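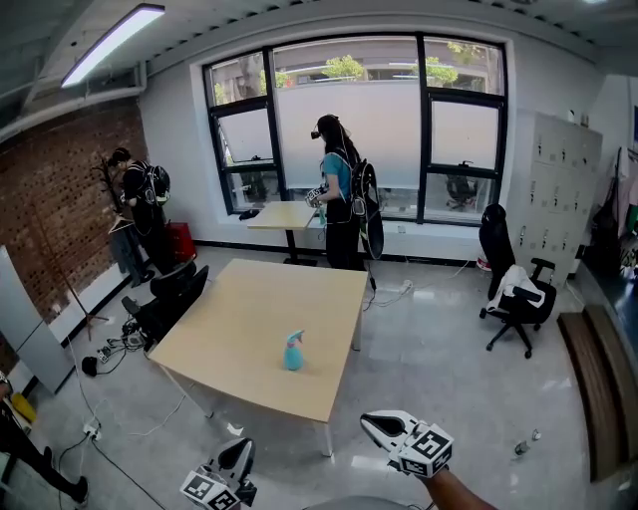
Shared room at Gremgate: are we really calling this tidy?

bilal_m
I'm told the room is "sorted" now. There's a spray bottle on the middle table, fine. There's also a cable right across the floor, power strips and plugs in a heap by the office chair, and a screen or panel standing on the floor next to them. What got sorted?

Yara Azar
The table. You asked for a clear table in March and you moaned about it for 20 days.

bilal_m
A spray bottle doesn't prove anyone wiped it.

g_darwish
I'd worry more about the clothes. We have a coat rack and a whole wall unit of lockers, and there's still something white slung over the gaming chair. More lockers won't fix that, whatever Granda quoted.

Diep_U
Disagree, half those lockers stick. And the quote was 1,742, so don't act as if it was a fortune.

g_darwish
For small doors nobody can get a coat through? No thanks.

Siham F.
Can we talk about lighting instead? Hijazi wants to swap the long tubes for panels. I don't see the need.

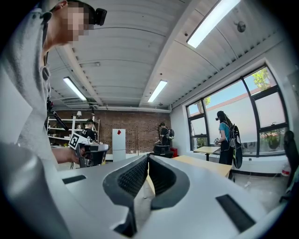

The ceiling tubes and the ribbed metal panels.

bilal_m
Leave the lights. Cable covers first, then I'll believe in panels.

Yara Azar
Covers just collect fluff. Run it along the wall.

bilal_m
Who's doing that, you?

Last updated: 2021-12-18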